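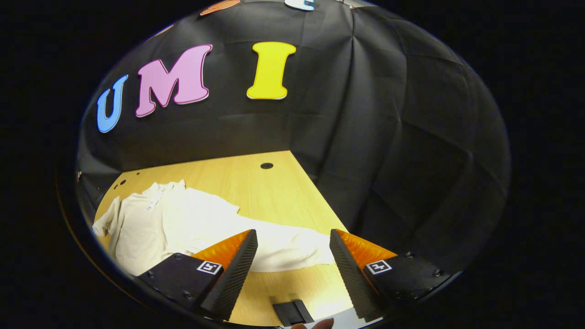 The clothing swap returns to the Sawatzky Room on Wednesday at 5. Last May we took in 469 items, and the folding took longer than the sorting, so please help us by folding at home if you can. T-shirts are the slowest. One left crumpled on the table, like the white one against the black backdrop, has to be smoothed from the collar down before it can go on a pile. Kuo-hua Siu has 18 bins ready, labeled by size. Limit of 60 items per household. Questions go to Prasanna Mondal.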